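Music > Submissions > Questions and answers

Sending us your music: questions and answers

Kirkgate covers new singles, EPs and albums from small labels and people with no label at all. Most of what we run starts as an email from the artist, and the same questions come up every month, so the answers are collected on this page. It was last changed in May.

Shares 22 | Comments 17

What kind of music do you cover?

Mainly guitar pop, folk, home-recorded electronic music and anything slow. We rarely write about metal or club music, as none of our writers know it well enough.

How should I send a song?

Send a private streaming link and a download link in the same email. Please don't attach audio files. The inbox fills up and your message may bounce.

What should the email say?

Who you are, where you live, what the release is called and when it comes out. Add a line or two on how it was made if you like. Flolel's first email to us was four sentences long and we premiered the single.

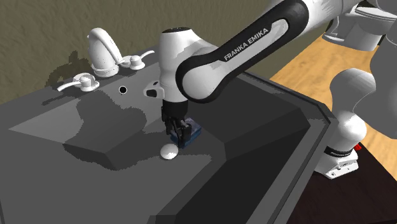
Basin and taps, render

Do I need a press photo?

Yes, one landscape and one square, with the name of whoever took them. Artwork is fine in place of a portrait. Tell us if it mustn't be cropped.

What is a premiere?

We publish the song before it is available anywhere else, normally at 10am on the day before release. You agree not to post it in public until our piece is up. After that you can put it wherever you want.

How far ahead should I get in touch?

Three weeks for a premiere, 2 weeks for a review. We do cover records that are already out, but new ones come first.

How long are your reviews?

A single gets a paragraph or two. Albums get up to 600 words. Thaddeus Delacroix edits all of them and sometimes cuts them further.
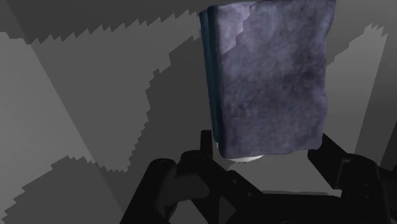 Can I read the review before it goes up?

No. If we have a fact wrong, such as a misspelt name or the wrong drummer, write to us and we will correct it the same day where we can. We left a whole band member out of our piece on Varela's last EP, and the corrected version now says so at the foot.

Do you charge?

No, and we don't take payment for faster replies either. If someone asks you for money in our name, please forward us the message.

I haven't heard back. Should I write again?

Once is fine, after a fortnight. If there is still no reply, we won't be covering that release. You are welcome to send the next one.

Do you accept tapes and records by post?

Yes, but ask for the address first. We can't return them. Customs charges on parcels from abroad have to be paid by the sender.

Can I write for you?

Send two short reviews of records you like. They don't need to have been published. We are short of people who can get to shows in Clarnberg, so mention it if you live nearby.

Shares 22 | Comments 17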